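Running the cup pick demonstration at an open day

These steps cover the tabletop station only. Allow 20 minutes for set-up before the Brivgate doors open.

Step 1. Position the table
Push the table against the arm's base plate and lock the castors. Maximum reach from the base is 515 mm, so keep every item inside 455 mm. Wipe the surface down. Crumbs and sticky rings confuse the Panen detector.

Step 2. Set the speed limit
Load the Villca visitor profile on the controller. It caps travel and grip force. Check the cap on the status page – the profile does not always load after a cold start.

Step 3. Place the items
Use two items at most. A lidded drink cup and a cylindrical container work well together, as their colours and heights are easy to tell apart. Leave clear table between the fingers, and open the gripper fully before calling visitors over. The wrist view should then show both black fingertips in the lower corners, with the cup and the light blue container off to the left.
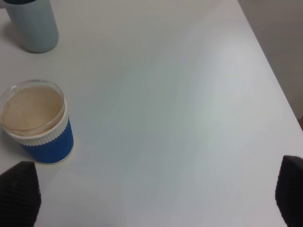
Step 4. Run the pick
Stand on the controller side with one hand near the stop button. Start the routine and let the arm finish its approach before you begin talking. If the grip slips, press Hold, open the fingers and reset the cup by hand. The log keeps the last 1,000 picks; export it before shutting down.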